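The Homework Is on the Bed

The robotics club at Turnstead meets in a room with eleven desks and one working radiator, but most of its work this term has been done in bedrooms. Members sign out a hand-held gripper, carry it home in a padded bag, and use it to pick things up and put them down again. Then they bring it back and pass it to the next person on the list.

The club calls the project Fisby, after the name somebody typed into the first shared folder. Its goal is a small arm that can tidy a mixed pile of household things into boxes. The arm itself stays at the school, bolted to a bench. The grippers are how the students teach it. Each one has two fingers and a bracket for a camera, and a session with it produces a recording of a person doing the job at the height and angle the arm would do it.

Snežana Radonjić, who teaches physics and runs the club two afternoons a week, says the idea came from a bad result. Last year's group recorded everything on one white table under the same ceiling light. The arm did well on that table. When they moved it to the library for an open evening, it closed its fingers a good inch to the left of nearly everything.

"It had learned the table," Radonjić says. "So this year I told them the table was off limits. Go home, use what you have, and don't clean up first."

The rules fit on one sheet. Pick a flat surface and set out a pile of at least ten objects, of different sizes, some hard and some soft. Put a box within reach. Record one object per clip, from open fingers to open fingers. Leave out food, glass, and anything with another person's name on it. Parents sign a form before the first session, and a student can delete a clip at any point without giving a reason. 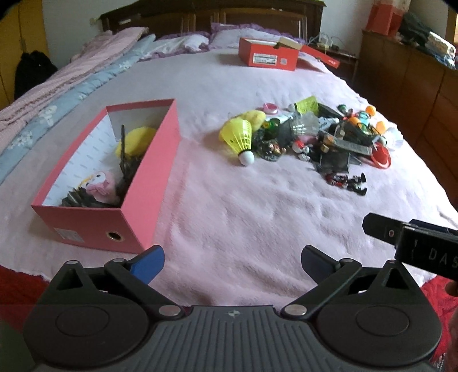 Soft surfaces have turned out to be the hardest part. On a desk, the fingers can come down until they touch and then close. On a blanket, a small object sinks a little and the fabric comes up between the fingertips. Members learned to approach from the side, or to press down beside the object first. Both habits show up in the recordings, and there was an argument in the club that lasted most of a month over whether both should be kept.

Atieno Were, a junior who looks after the recordings, was for keeping them. She watches every clip before it goes into the training set, usually at home in the evening at double speed. By the end of August the club had 1,015 clips. She had thrown out 251 of them, most for the same two faults: the fingers left the view, or the person reached in with the other hand to help.

"People don't notice they're doing it," Were says. "You're holding this thing, a ball starts to roll, and your left hand just goes. I did it on my own clips. I had to sit on my hand."

Round objects are a problem in general. Ping-pong balls escape when the fingers close unevenly. Plush toys are the opposite and can be grabbed almost anywhere, so the club limits how many a pile can have. Flat things are worst, and a playing card on a bedspread took one sophomore 43 tries – she kept the last one.

The grippers need attention too. Pivot pins work loose, and a loose pin gives the fingers a wobble that the arm on the bench doesn't have. There is a checklist in the padded bag, and a screwdriver, and a second screwdriver because the first one went missing in the spring. Replacement fingers are printed at the school in whatever color is loaded.

Training runs overnight on a computer in Radonjić's prep room. In the latest round the arm was given piles it had not seen, on a folded comforter brought in from home, and it boxed roughly six objects in ten. It still drops things short of the box. Radonjić thinks the students carry objects lower than they realize, and the arm copies them.

The club will take Fisby to the regional meet at Dillstead, where a team from Rothe is also expected to show a sorting arm. The judges supply the objects and the surface, and no one has been told what either will be. Until then the sign-out list is full, and Were has asked for more clips recorded on couches.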